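Chapter 7
Grasping in Public: The Demonstration as a Source of Evidence

7.1 An open day at Lirnus

Most of what an engineering student knows about a working robot cell comes from one of two places: a published paper or a demonstration. The first is covered in Chapter 6. This chapter deals with the second. A demonstration is a short, arranged run of a system in front of people who did not build it. It is not an experiment, but a visitor who knows what to look for can take a useful amount of information away from one.

The case used throughout the chapter is the open day held at the Lirnus handling laboratory on 11 Sep 2026. The laboratory works on the handling of household goods by two-finger grippers. Its program is called Gedum, and it has two halves. In the first, a person holds a gripper tool in the hand and carries out the task directly, while the tool records images and finger opening. In the second, a control policy trained on those recordings drives an arm fitted with fingers of the same shape. The laboratory opened both halves to visitors, in adjoining rooms, and handed out a two-page data sheet at the door.

The sheet gave the following figures. The set of recordings shown that day held 3,197 grasps, made on 78 different objects. The arm had been tested on 20 of those objects. In the last full test before the open day it had made 134 attempts. The sheet did not say how many of the attempts succeeded. A visitor had to ask, and the answer given was that the results were being rechecked and would be released in December. Section 7.4 returns to this omission.

7.2 What the hand-held station shows

The hand-held station is the less dramatic of the two rooms, and visitors tend to pass through it quickly. This is a mistake. The limits of the trained system are mostly set here, by the choice of objects, the choice of operators and the way each grasp is made.

Food storage containers are a standard object class in this kind of work. They are rigid enough to survive repeated handling, they come in many sizes, and they raise several grasping problems at once. The lid and the base are separate parts. The walls are often clear or cloudy, so a camera sees the contents through them along with reflections from the surface. If the container is tilted, one finger may meet the side wall while the other meets the rim of the lid, and the two contacts then differ in height, in stiffness and in friction. 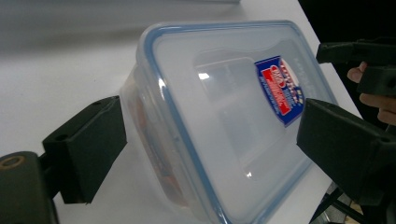

Contact on the lid deserves particular attention. A force applied to the rim reaches the base only through the seal. If the seal is tight, lid and base behave as one body and the grasp can be treated with the methods of Chapter 3. If it is loose, the two parts can slide or rotate relative to each other, and a grasp that would be stable on a solid block may fail. A recording does not contain the state of the seal. It contains the motion that resulted. A policy trained on such recordings learns to copy motions that suited the containers used at the station – nothing in the data tells it what to do with a container that closes differently.

Contents are a second source of variation. They change the mass of the container and, if they can move, its center of mass during the lift. The Gedum sheet lists objects by outer type only, so a full container and an empty one of the same model count as one object. The figure of 78 should be read with that in mind.

7.3 What the arm station shows

In the second room the arm ran a fixed sequence: pick an object from a table, turn it, place it in a tray. The controller, a commercial unit sold under the name Waseo, was mounted in an open rack so that its status lights could be seen from the visitor line. The planning software, named Đào, was shown on a screen beside it, with the next intended finger positions drawn over the camera view.

Three observations could be made without any instruments. The staff chose the starting position of each object and corrected it by hand before each run. The room lighting was left unchanged for the whole session. After a failed grasp, the operator pressed a reset key and the arm went back to its home position; there was no automatic second attempt. Each of these is a normal and reasonable practice in a demonstration. Each also narrows the claim that the demonstration can support. Position correction, for example, means that tolerance to placement error was not tested at all that day, whatever the system may be able to do elsewhere.

The screen display was more informative than the arm itself. When the drawn finger positions moved about before settling, the planner was choosing between grasps of nearly equal score. On cloudy containers this took noticeably longer than on cardboard boxes. A visitor with a watch could have recorded the difference.

7.4 Questions to prepare before a visit

The remaining sections develop a method for attending a demonstration. It starts from a written list of questions, prepared in advance and kept short enough to be answered by staff who are also running equipment. A workable first list is given below.

Who places the objects, and how accurately?
Which objects were used in training, and which are new?
What ends an attempt, and who decides that it has failed?
How many attempts were made in the last full test, and how many succeeded?
What was changed in the cell to prepare it for visitors?

The fourth question has two parts, and both are needed. The Lirnus sheet answered only the first. A count of attempts with no count of successes gives the size of a test and says nothing about its result. Section 7.5 shows how to record such gaps in a visit report, and how to word a follow-up request so that the missing value can be supplied later without a second visit.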